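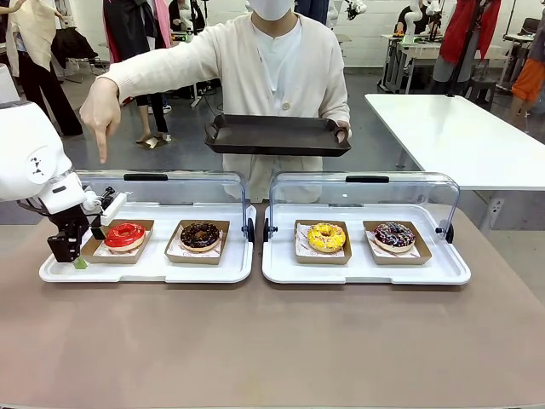 Display notes, donut counter, May

Goel's hall, long table with the taupe top. Set up from 9 in the morning, finished before lunch. Writing this up the same day because last time I left it and couldn't read my own scribble.

What we were after: whether the two white display trays are enough for a small counter, or whether Praltell should order a second pair for the Zovthorpe opening. Also whether the brown kraft boxes look all right under a clear cover or whether they want a plate.

Stock

4 donuts for display: red glaze, chocolate, yellow, dark purple. All from the Trirkance batch. Each goes in its own brown paper box with the printed white liner. Spare boxes stay flat in the crate until wanted.

Layout

Two boxes to a tray, red and chocolate on the left, yellow and purple on the right. Trays side by side. I tried them pushed hard up against each other first and didn't like it, the hinge knobs foul one another when a cover goes back. Leave a small gap.

Red at the far left draws the eye from the door. Chocolate next to it looks a bit dull by comparison but it makes the red look better. Purple with the white icing is the one people comment on, so it wants to be at an end and not in the middle. Yellow is the awkward one. Its topping sheds, and the crumbs show up on white plastic straight away. Put it where the tray can be wiped without moving anything else.

Covers

Clear, hinged, black handle strip along the top. With the cover tilted right back you can get at both boxes from the front. Half back is no good, you end up reaching under it. Agreed with the others that the cover goes fully up before anything is taken out and comes down again after each order, even when it's busy.

Fingerprints on the clear part are going to be a nuisance. Lift by the handle only. Soft cloth and plain water, no spray near food.

Serving

Customer points, the donut comes out in its box, the box goes on the dark brown tray with the raised handles, and the tray goes across. Never lift a donut out of its box. The sides of the box are low, so keep it level; the glaze sticks to the liner well enough but the loose topping doesn't stick to anything.

The brown tray is bigger than it needs to be for a single donut. Fine for 2. Whoever is holding it should stand behind the trays and keep it at chest height, otherwise it knocks the handles on the covers.

With one box left on each tray the display still looks decent as long as the box is near the middle. Two gaps at the same end look like we've run out. So when a box goes, shift the other one in.
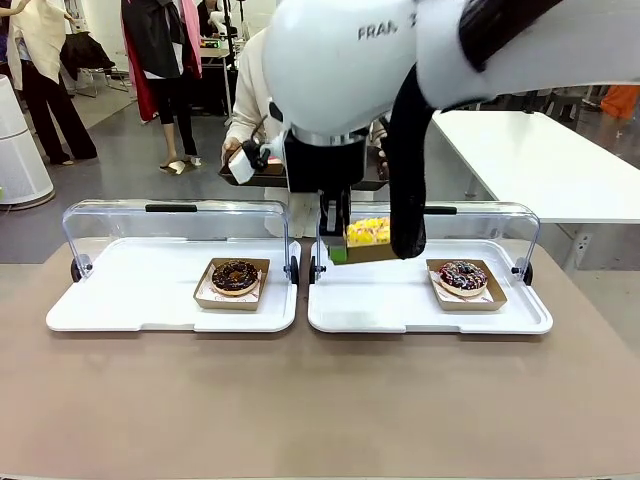
Yellow one lifted in its box, chocolate and purple still on the trays.

To do

Ask Praltell for 12 more liners, same print.
Small labels for the front rim. Flavour only, no price.
Find out if the covers come off the hinges for washing. I didn't want to force them.
Second pair of trays: not needed for Zovthorpe if we restock as we go. Look at it again after the first weekend.
Try the yellow with a finer crumb.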